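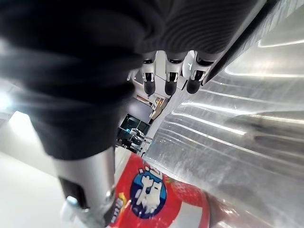 **Pressemitteilung**

Sokberg, Samstag, 28. Januar 2023

## Rund, rot, Erdbeere: Multex zeigt Verpackungen aus aller Welt

Im März öffnet in der Alten Druckerei in Sokberg die Ausstellung "Rund verpackt". Die Multex-Sammlung holt dafür 200 Dosen, Röhren und Becher aus dem Depot in Tesgate, viele davon zum ersten Mal. Der Eintritt ist frei.

Die Sammlung umfasst inzwischen 2471 Stücke. Angefangen hat sie mit ein paar Keksdosen, die beim Umzug eines Lebensmittelgeschäfts übrig blieben. Heute kommen Verpackungen aus Supermärkten, Kiosken und Reisekoffern dazu, und wir freuen uns über jede einzelne! Gerade die Alltagsware ist oft schwer zu bekommen, denn wer hebt schon einen leeren Becher auf?

### Früchte auf dem Etikett

Ein eigener Tisch gehört der Erdbeere. Kaum eine Frucht wird so gern gedruckt, und kaum eine sieht dabei so verschieden aus: mal als Aquarell, mal als Comicfigur, mal mit jedem einzelnen Kernchen. Zu sehen ist dort auch ein zylindrischer Behälter mit glänzend rotem Etikett. Große weiße chinesische Schriftzeichen stehen in einem blauen, weiß umrandeten Oval, gleich daneben liegt die Erdbeere - rot auf rot, und trotzdem sofort zu erkennen. Wie das gelingt, lässt sich am Original am besten anschauen, denn ein Etikett auf einer Rundung zeigt von jeder Seite etwas anderes.

Deshalb stehen die Stücke auf niedrigen Tischen, um die man herumgehen kann. Auf hohe Vitrinen haben wir verzichtet. Rund 40 Verpackungen dürfen außerdem in die Hand genommen, gedreht und geöffnet werden. Kinder sind ausdrücklich eingeladen, das ausgiebig zu tun.

### Schrift, die man nicht lesen muss

Ein zweiter Schwerpunkt gilt der Schrift. Viele Besucherinnen und Besucher werden nur einen Teil der Etiketten lesen können. Uns geht es beim Aufbau ganz genauso, und das macht einen großen Teil des Vergnügens aus. Farbe, Rahmen und Bild verraten oft schon eine Menge. An einer Magnetwand können Gäste Logos und Früchte selbst kombinieren und ihr eigenes Etikett auf eine Pappröhre ziehen. Papier und Scheren liegen bereit.

Die Tische und das Beleuchtungskonzept stammen von der Werkstatt Nyitrai, die schon den Leseraum der Alten Druckerei eingerichtet hat. Die Ausstellungsfläche misst 100 Quadratmeter und ist stufenlos zugänglich.

### Stücke gesucht

Bis zur Eröffnung nehmen wir weiterhin leere, saubere Rundverpackungen an, besonders Becher mit Obstmotiven. Ein Zettel mit Herkunft und ungefährem Kaufjahr hilft uns sehr. Abgabe zu den Öffnungszeiten am Empfang der Alten Druckerei.

**Ausstellung:** "Rund verpackt", ab März, Alte Druckerei Sokberg
**Eintritt:** frei, Gruppen bitte anmelden
**Pressekontakt:** Multex-Sammlung, Pressestelle, Tesgate

Abdruck honorarfrei, Belegexemplar erbeten.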